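# Slow hands make better teachers

Spent most of August at the console in Ditesby, sewing. Remote control, two arms, a curved needle, hours of it. Point being that a machine might learn from my hands.

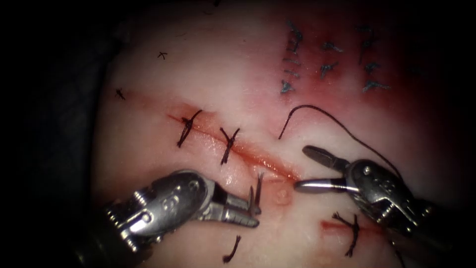

Interrupted stitches are a good thing to teach. Each one is its own small job with a start and an end. Needle in, needle out, pull through, tie, trim, next. You can cut the recording up by stitch and get a tidy pile of lessons. So far so good.

My quarrel is with the pile. Everyone wants 1,000 demos. The Lau people wanted them by the end of the month and we gave them 229, and I was told off for it. Fine. But I've watched the quick ones back and they're rubbish. Thread snatched, needle regrasped three times, elbow of one arm in the way of the other. A learner can't tell my bad habit from my skill. It copies both.

Yen-ting Hsu, who ran the Prernitz sessions before me, had a rule: 15 stitches then get up. Thought it was fussy. Now I think she was right and would go lower, 6 maybe on a bad day. Tired hands teach tired sewing.

And keep the mistakes! Not the lazy ones. The real ones, where the needle turns in the jaws and you have to stop, let go, pick it up again properly. Cirero's software throws these out by default, anything over the time limit is gone. Madness. Recovering is half the job. A robot that has only ever seen a clean pass will be lost the first time the thread catches.

Also pay the people at the console for their time and not per demo. Per demo gets you speed, and speed is the last thing you want copied.

More on tying another time, the left hand versus right hand arguement is a whole seperate moan. Back on at 2.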